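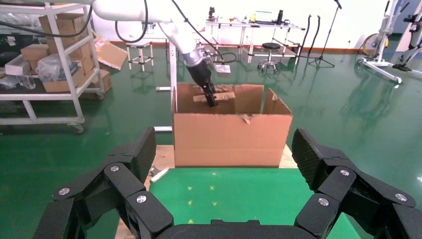

An open cardboard box with a flat piece of cardboard inside.

Breakfast and Snack Recipe Project, Drendton
Interim report to the Sepúlveda Fund
Period covered: January to April
Prepared by Jussara Falcão, project lead

1. Where we are

The grant pays for a set of breakfast and snack recipes that can be made in a small kitchen with one burner, one bowl and no oven. The recipes are to be tested by households in Drendton, corrected, and printed as a booklet in English and Portuguese. At the end of April we are on schedule with the recipes, a little behind on the Portuguese text and under budget on ingredients.

The first batch went out to households in February. It covered overnight oats, bean spreads, cornmeal porridge and egg dishes. The second batch, which is mostly fruit and yogurt snacks, is in kitchen testing now and will go out in May.

2. Household testing

We signed up 63 households through the library, the two elementary schools and the Osteck Street clinic. Each household got a packet of recipes, a measuring cup and a set of feedback cards. The cards ask how long the recipe took, what was swapped or left out, who ate it and whether they would make it again. There is a blank space on the back, and that is where most of the useful material has come from.

By the end of April we had 785 cards back. The return was strongest in the first month and dropped during school vacation, then picked up again after we started sending a text reminder in the early evening. Reminders sent in the morning made no difference that we could see.

The overnight oats did well with adults and poorly with children. The usual complaint was texture. We had written the recipe with equal parts oats and milk, and many people found it gluey by morning. The revised version uses more milk and adds the fruit just before eating. Several families warmed it up in a pan, and we have added that as an option.

The black bean spread was the most repeated recipe. People ate it on toast, in tortillas and with crackers. The original called for fresh lime, which a lot of households replaced with vinegar. We tried it both ways in the test kitchen and the vinegar version is fine as long as the amount is cut in half. Both will be printed.

Cornmeal porridge had the widest spread of cooking times. Part of this was our fault. The recipe said "cornmeal" and people used everything from fine to coarse. The new text names fine cornmeal, gives the water amount for medium, and says to start with cold water to avoid lumps.

The spinach and egg scramble is being dropped from the booklet. It tasted good when it was made with well-drained spinach, but the frozen spinach most people used let out too much water, and the extra step of squeezing it dry was skipped more often than it was followed. A cabbage and egg version is being tested in its place.

3. Test kitchen

We have the use of the church hall kitchen until 3 in the afternoon on weekdays. Every recipe is made at least twice by someone who did not write it, using only the written instructions. This slows us down but catches a good deal. In the banana pancake recipe, for example, the salt was in the ingredient list and never mentioned again in the steps.

The portable burner we bought at the start of the grant runs hotter than most home burners on its low setting. We noticed this when households reported longer times than ours for nearly everything cooked in a pan. Times are now taken on the hall's own stove and checked against the cards.

Storage tests are under way for the spreads and the chopped fruit. We are using lidded tubs from Plastent, which supplied them at a reduced price. The lids fit well, but the smallest size is hard to clean in the corners, so we will not order that one again. Storage advice in the booklet will follow the state extension office guidance and will not be based on our own tests, which only look at taste and texture.

4. Booklet

The layout is settled: one recipe to a page, ingredients on the left, steps on the right, with swaps listed at the bottom. Amounts are given in cups and spoons. Testers told us they did not want long introductions, and we have kept these to a line or two.

The Portuguese text is behind by about 3 weeks. Our translator had another job run long, and some ingredient names needed more discussion than planned. Families from different places use different words for the same type of squash and the same cut of sausage. We are listing the more common word first with the other in parentheses. I expect the full draft to be ready in June, which still leaves time for a proofread before printing.

Nutrition figures will not be included. We had planned to print calories and fiber per serving, but with so many swaps the numbers would only be right for one version of each dish. If the Fund feels strongly about this, please let me know before the layout is final.

5. Spending

Ingredients came in below budget, mainly because beans, oats and cornmeal were bought in bulk. Printing of feedback cards cost more than planned after we had to reprint the first set with larger type. Translation is paid on delivery and so does not appear in this period.

I would like permission to move $100 from ingredients to postage. A number of households have asked to mail their cards in instead of dropping them off, and we would like to supply stamped envelopes for the second batch. No other changes to the budget are requested.

6. Problems and changes

Eight households have stopped taking part. Two moved away, and the others said they did not have time. We have not replaced them, as the number of cards coming in is enough for the recipes we have left.

Peanut butter appeared in two of the original snack recipes. Both schools have asked that anything sent home through them be free of nuts, so those recipes now use sunflower seed butter. The cost per batch goes up slightly. Testers who tried both mostly preferred the peanut version - we will give it as a swap on the page, with an allergy note.

7. Next period

May: second batch to households, cabbage and egg recipe finished, first proofs of the English pages.
June: full Portuguese draft, last feedback cards due, printer's quote confirmed.
July: corrections and proofreading in both languages.
August: printing and delivery to the library, schools and clinic.

Copies of the revised recipes and a summary of the card responses are attached. The spending sheet is sent separately.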